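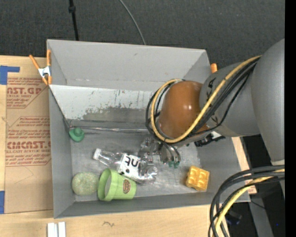
Apuntes para la visita al taller de Staltov
Asignatura: Introducción a la manipulación robótica
Profesor: Dariusz Sadowski

La visita es el domingo de puertas abiertas. Nos encontramos en la entrada a las 10 y entramos en grupos de 20 personas como máximo.

Qué vamos a observar

El ejercicio de agarre se hace con objetos sueltos en una caja abierta. Pido que cada estudiante tome nota de estos puntos:
- desde qué dirección baja la pinza hacia el objeto;
- qué pasa cuando el objeto está cerca de una pared;
- cómo se trata una botella transparente, que da reflejos, en comparación con un vaso o una pelota;
- por dónde van los cables cuando gira la muñeca.

El vocabulario necesario (pinza, muñeca, punto de agarre) está en la hoja 19.

Entrega

Una página escrita a mano, con un dibujo sencillo de un agarre. Quien no pueda asistir debe leer el capítulo sobre Skundine y responder a los mismos puntos.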